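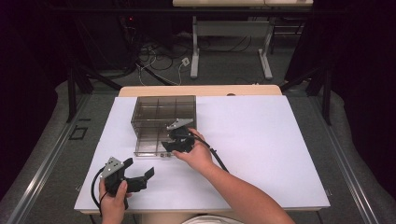

Divided organizer box in tinted clear plastic, on a white board.

Sustbridge to Supply Divided Storage Boxes to Drutau Stores

SÁRKÖZI, 22 December 2018 — Sustbridge, a maker of molded household storage, has signed a supply agreement with the home goods chain Drutau. Under the agreement, the company's Dillov line of drawer and desktop organizers will go on sale in 26 Drutau stores. Deliveries begin in June.

The first order covers 3000 units in two sizes. Both sizes have an open top and fixed inner walls, and both can be stacked when empty. Replacement stock will ship in lots of 100 from the Sárközi warehouse, with a lead time of five working days.

Dillov products are molded in one piece. Wall thickness was increased in the current version after load tests showed flexing at the corners of the larger size. The revised part passed 1000 stacking cycles without cracking. The outer dimensions are unchanged, so existing customers can combine old and new units in the same drawer.

"Stores asked for fewer sizes and a shorter reorder time," said Chi-keung Cheung, head of sales at Sustbridge. "We dropped the slowest sellers and moved the finished stock closer to the loading dock."

Retail prices will be set by Drutau. Shelf labels and cartons will carry the Dillov name — the Sustbridge mark appears on the base only.

Trade buyers may request samples and a dimension sheet from the Sustbridge sales office in Sárközi.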